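Chapter 7
Household Water and the Cost of Washing

Lindalva Sales and Noman Qureshi

In the previous chapter we followed water from the treatment station to the meter at the street. In this chapter we enter the house. We ask where the water goes after the meter, how a family decides when to use it, and why two homes with the same number of persons can have very different bills. The reader needs only the arithmetic of Chapter 2 and the idea of fixed and variable cost from Chapter 4.

We begin with a case. In June, Lucimara Coutinho moved with her two sons to an apartment in the district of Fagundes. In her old house she washed by hand in a cement tank, and the water came from a shared well. In the new apartment she has her own meter for the first time. Her first bill showed a charge that she did not understand, and she brought it to the tenants' office, where Ivone Araújo helps people read such papers. Together they separated the bill in two parts. One part was the same each month, even if no tap was opened. The other part grew with each cubic meter. Lucimara had believed that the whole bill depended on her, and she was disappointed to learn that a good part of it did not.

7.1 What we mean by domestic use

Domestic use is all the water that passes the meter of a home. It includes drinking, cooking, bathing, the toilet, cleaning and laundry, and also the water that leaks from a bad valve. It does not include the water that was used to make the food or the clothes of the family, which we study in Chapter 11.

Laundry deserves special attention, for it can be moved in time. A person cannot save all his thirst for one day, but he can save his shirts. An economist calls this a deferrable use. When the price of water or of electricity changes with the hour, the deferrable uses are the first to move.

A top-loading machine fills its drum from above and sends the used water out through a drain hose. The quantity of water in one cycle depends on the model and on the level that the user selects. A half-empty load at the full level costs the same water as a full one, so the cost for each kilogram of clothes is doubled. 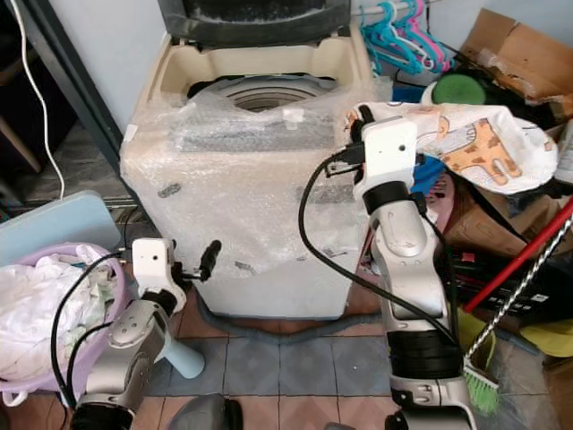 7.2 Fixed cost and the decision to buy

Suppose that a family pays 40 each month for a laundry service, and that a machine costs 323 to buy and install. We leave aside water, soap and electricity for the moment. After how many months has the family paid less with the machine than with the service? If we divide, the result is a little more than eight, so the answer is nine months.

Students often stop here, and this is a mistake. The machine also needs water and current, it occupies space, and one day it will need repair. In section 7.4 we add these costs one by one, and the answer will change. We will also see the opinion of Tuấn Tô, who repaired machines for many years and who thinks that families give too little importance to the cost of parts.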